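Working next to the arms: tips from our canteen kitchen

My name is Leena Miettinen and I wash, dry and set tables at Kelto, the canteen of the Romo workshops. We serve nearly 2000 lunches in a month. Since October a part of the table setting is done by robot arms, and several kitchens have written to me how we manage. I collected what we learned.

Keep one place for each thing. A person finds the spoon box also when it stands behind the bread. The arms lose time, and then you lose time too. We put tape on the counter in the shape of the box, and new people learn the places faster as well.

Dry the spoons fully. A wet handle slides in the fingers and you hear it on the floor. Two minutes on a cotton cloth is enough, handles up in the cup. Do not use paper, it leaves small pieces.

Rub steel with a little vinegar in warm water, one spoon to a liter, and then a dry cloth. Ott Kuusk from the evening shift does this for bowls only once a week and they look the same as mine, so maybe I do it too often.

Put the bowl on the plate before it goes to the table. When they go separately, the bowl often lands near the rim and somebody has to move it. Light plastic cups go last, they fall over easily when a sleeve or a cable touches them.

Wipe tables from the far side to you and let them dry 30 minutes if you used the strong soap. With patterned tops you must look from low, against the window, or you will not see the crumbs.

Agree who stops the machine. With us it is the person nearest, and she does not need to ask. In the first weeks we all waited for Tapio Lindqvist to come from the office, and the soup became cold.

Now what changed for us. I carry less, and my wrists are better in the evening. But I also stand more and watch, and watching makes me tired in a different way. We asked that everybody changes place after 2 hours, and this was accepted. Pirjo Tikkanen did not like the change at first because she used to talk with the guests while she put the spoons. She has now moved to the serving line and talks there.

The working hours stayed the same. I would advise to ask this early and get the answer on paper - we asked late, and there were some bad weeks with rumors.

If your kitchen has another way for drying cups without spots, please write to me. Ours still get them.
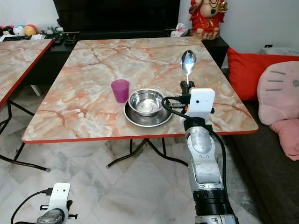
Spoon in the gripper, with the bowl and plate already on the table.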